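Friday night was my first ever ceilidh and I have NOT stopped grinning. A few posts about it, because my legs won't let me do much else today.
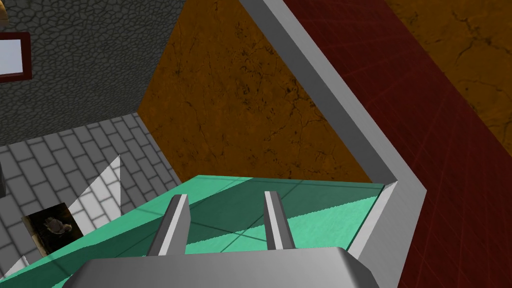 Two grey fingers and a see-through teal panel.

Geum-ok Yoon was calling. She walks you through every figure before the band starts, then keeps shouting the moves while you dance, so even total beginners (me!) get round in one piece.

We began with a circle dance, then went into longways sets of 6 couples. My partner was Fermín Espinoza, who I'd never met, and by the second strip the willow we were swinging like mad things.

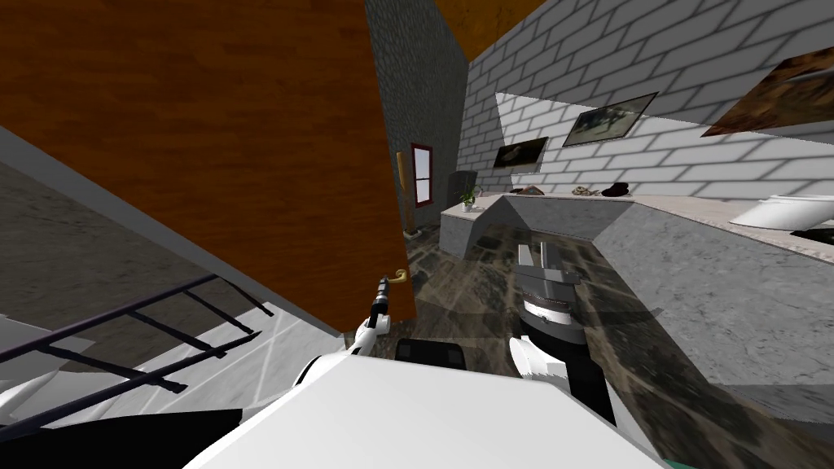 Then the band sped up. Same dance, same steps, twice the puff. I went left when the whole set went right and got passed back down the line by strangers, all laughing.

The hall at Okley holds up to 100 and it felt like every one of them was in our set. Wear flat shoes! Take water! I wore boots and my toes have opinions.
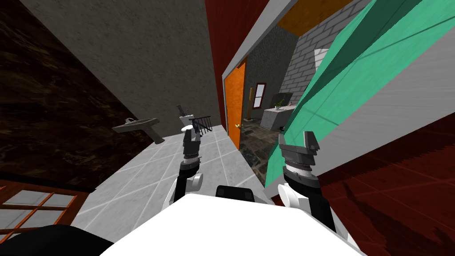

and the fiddle player, A-yeong Hwang, did a slow waltz right at the end that had the whole room humming. Lovely, lovely tune.

Next one's in June and I've already said I'm going.

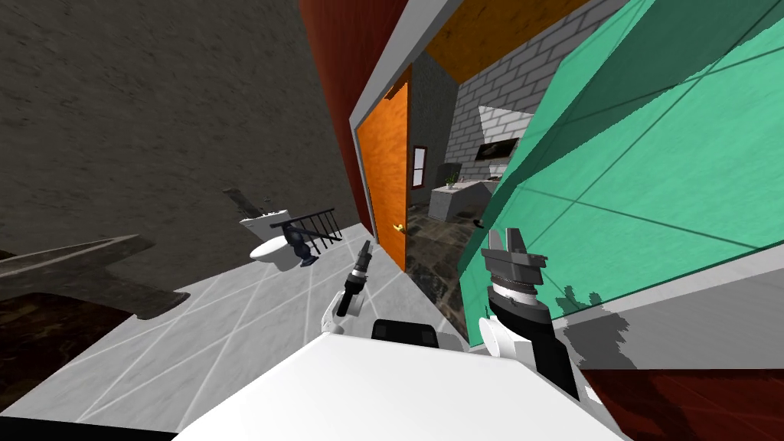 Do you need to bring a partner?
Not at all, you swap for nearly every dance and Geum-ok pairs up anyone standing on their own.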